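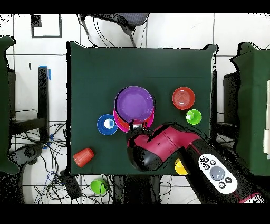

Stacked plastic plates and a small blue bowl on a green cloth

Plastic tableware is tableware moulded from synthetic polymers, chiefly melamine resin and polypropylene. Melamine pieces are pressed from powder in a heated mould and set permanently. Polypropylene is a thermoplastic and is normally injection moulded; it softens on heating and can be melted again.

Colour is added as pigment before moulding and runs through the full thickness of the wall. A raised rim stiffens a plate and allows a thinner base.

The Ridstead works produced polypropylene plates from a 400-tonne press, with a cycle time of 16 seconds. Its Kidivine range for nurseries comprised 7 shapes.

See also: Melamine resin; Injection moulding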